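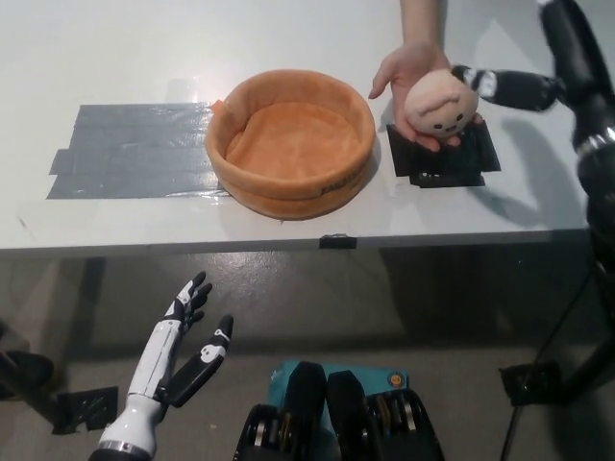
**4.2 Where does stranded plastic accumulate on a sheltered shore?**

It accumulates chiefly along the upper wrack line, where the highest tides leave it among kelp and driftwood. At Rosarmont, 774 items were recovered from a single 123 m transect, and most lay within a few paces of the storm berm. Lower stations yielded mainly rope fibre and fragments of oyster tray.

Sampling followed the protocol of Kerr and Ritchie. Each transect was walked twice at low water, once in either direction, and material larger than 5 mm was bagged by station, rinsed and air-dried before sorting. Items coloured by weathering were assigned to a polymer class only where a moulded code remained legible. Fragments of one object found at the same station were entered as one item.

The Branar site was resurveyed in December, 48 hours after a southeasterly gale. Grey foam dominated the later collection, and the wrack line had shifted landward to the base of the bluff. Comparison with the earlier survey is limited by the loss of two station markers, which were re-established from bearings taken by M. Kerr. Catches from the Greco slipway are reported separately in Section 4.3, as that shoreline is cleared by the harbour authority at irregular intervals.

**Figure 4.** Interior of a room.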